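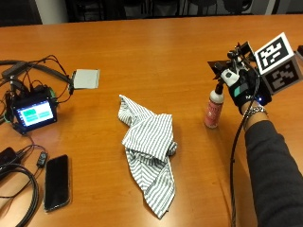

Cables are what made me give up on my first coding scheme. I'd gone into the table study thinking that every item on a shared table could be logged as one thing in one spot, the way Siamak Yazdani and I had done it for mugs and mail in the Vedano pilot, and that works fine until you meet a wire. Take the left side of the table in Figure 3. The phone is easy, it lies flat, it has an outline, you draw a box around it and you're done. The black cables behind the little display are another story – they loop over each other, arch up toward the far edge of the table and then run off to the left, and I could not tell you with a straight face how much wood they "use." The thick coiled cable in the near corner gave me the same headache. Do you log the rubber and copper, or the whole patch inside the loops, where you wouldn't really set down a plate either?

I went with the whole patch. In the revised scheme (I call it the Fleko scheme, after the folder it lived in) a loop of cable claims everything inside it, and a single straight run claims only its own width plus a finger on each side. Flat things, like the light grey square pad in Figure 3, get their plain outline, and the wire that joins the pad is logged separately. I know that's generous to the loops! Siamak thought so too, and we argued over it for most of April before settling on a rule we could both apply without calling each other.

With the new rule I recoded all 24 tables, for a total of 357 items, and it took me about 6 evenings. Most of the disagreements between us were about where one cable stopped and the next began, so where we couldn't trace a wire from end to end we logged the whole tangle as a single item. That makes the item totals for the messier tables a bit low, and I'd ask readers to lean on the covered area instead. Chairs and anything else past the table edge were left out of both measures.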